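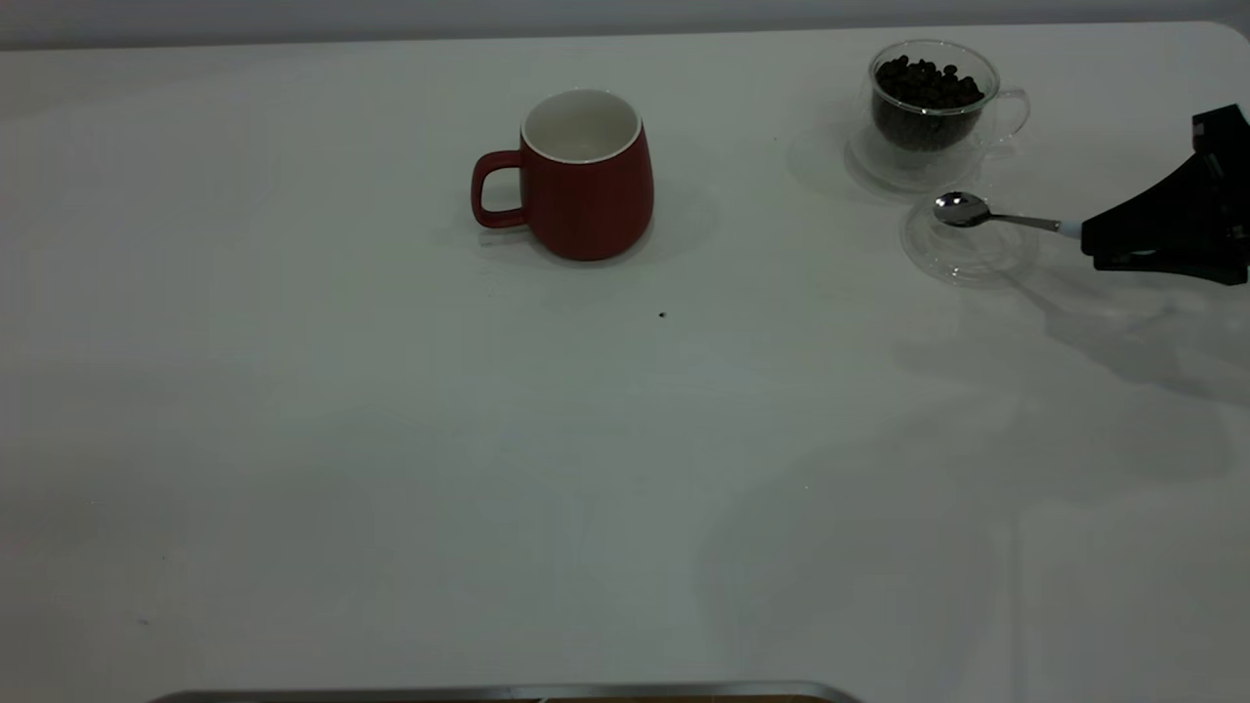
Red ceramic mug on a white table.

Dullcombe Kitchen Words, data card

Version of 2025-05-14
Maintained by Temitope Edet

What is in this package

Dullcombe Kitchen Words is a list of words and short phrases that people in the town of Dullcombe use for things in the kitchen, for meals, and for the small jobs around them. It holds 2846 entries. Each entry is one word or phrase as one speaker gave it, so the same word can come many times with different meanings. Please do not merge them before you read the notes on meaning below.

I started the list when I moved to Dullcombe and did not understand my neighbors when they spoke about food. English is my third language, and I had learned it mostly from books. A "brewing cup" was for me any cup. For the older people on Mavromatis Street it is only the big one, which does not leave the house.

Files

entries.csv has all the entries, one per line.
speakers.csv has one line per speaker, without names.
streets.txt explains the short codes for the parts of town.
notes.txt has my longer remarks on words that are difficult to translate or to place.
old/ keeps the first version of the list. It has many spelling mistakes and I keep it only so that old references still work.

Columns in entries.csv

id: a number that never changes. Deleted entries leave a gap.
word: the word as the speaker said it, in normal spelling where one exists.
sound: a simple spelling of how it was said. It is not IPA. I tried IPA in the first months and my mistakes were worse than no information.
meaning: the meaning in the speaker's own words, shortened by me when it was very long.
group: one of 6 values: vessel, tool, food, meal, work, other.
speaker: the code that connects to speakers.csv.
heard: "asked" if I asked for the word, "free" if it came up in conversation.
sure: yes or no. "No" means that I could not check the word with the speaker a second time.

How the words were collected

I sat with people at home, or at the back tables of the Skalen bakery in the morning. I asked what they call a thing, and then I let them talk. The free talk gave better words than my questions. In the bakery it was often noisy, and nearly 300 entries have sure = no for this reason.

Spelling was a long discussion. Some speakers wanted their words written as they sound, others were ashamed of this and asked for the "right" word. I followed the speaker in the word column and kept the sound column the same for all. If the two disagree, trust the sound column.

Notes on meaning

The vessel group is the most difficult one. "Cup", "mug", "beaker" and "pot" overlap, and the border is different from house to house. One woman called everything with a handle a pot, also a soup ladle, and she was quite strict about it. In the east part of town a beaker has no handle. In the west part it may have one.

"Supper" is in the list with 7 different meanings, from a biscuit before bed to the main hot meal. I did not try to order them.

"Rotis" is not the bread here. It is the name of a closed grocery store, and people still say "a Rotis bag" for any strong shopping bag. I put it in the group other.

Known problems

Younger speakers are few. Most of the people who had time for me in the mornings were retired.

The group column was filled by one person only, and I have changed my mind sometimes. The food and meal groups are the least steady, for example "fry" is in both.

Some meanings contain a comma, so the field is in quotation marks. Older spreadsheet programs may split the line — please check the number of columns after import.

The street codes are from an old town map. Two of the streets have other names today, see streets.txt.

Use

You may use the list for study, teaching, or dictionaries, and you may change it. Please name Dullcombe Kitchen Words and the version date. Do not try to find out who the speakers are. It is a small town and it would not be hard.

Changes planned

In June I want to add the words for preserving fruit, which are on paper now. The id numbers of the present entries will stay the same. Corrections are welcome, if possible with the id, the part of town, and how the word sounds to you.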